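Two weeks into the gripper trial at Zandamer

We've been swapping fingers on our arms since July, and I finally have something to report! The soft ribbed fingers from Skoryk (orange, very orange) are up against the stiff Motlow pair, and I've logged 551 grasps so far, mostly on printed parts with awkward curves and holes.

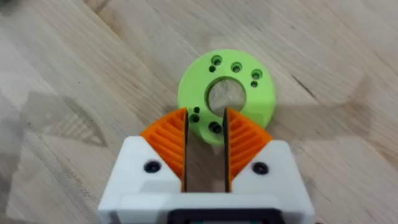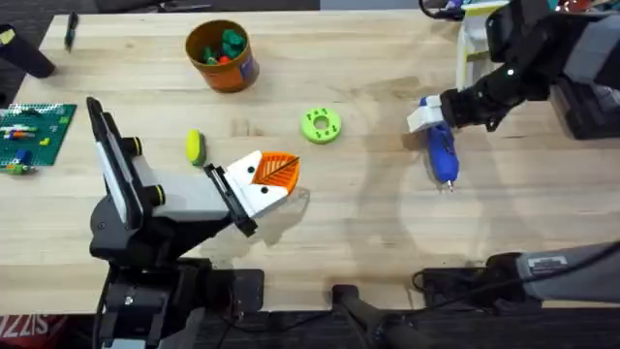 The ring in the first two is lime green, with a big hole in the middle.

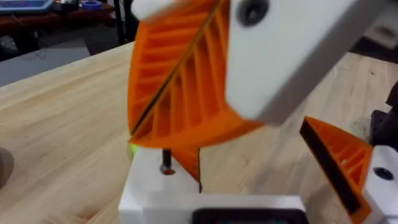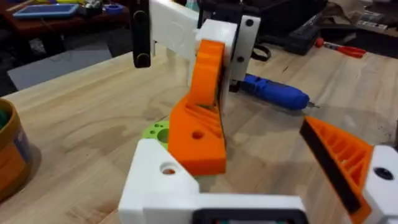 What do soft fingers cost you compared with stiff ones?

Mostly precision. They bend around odd shapes nicely, but the part can shift a little as they close, so tight placements need a slower approach and a second look from the wrist camera.

I'm still on the fence about thin parts, which the Motlow pair picks up more cleanly. The plan is to get to 1549 grasps before we pick a winner, then run 200 more on the Feltden controller, which I've been itching to try. More when the log fills up!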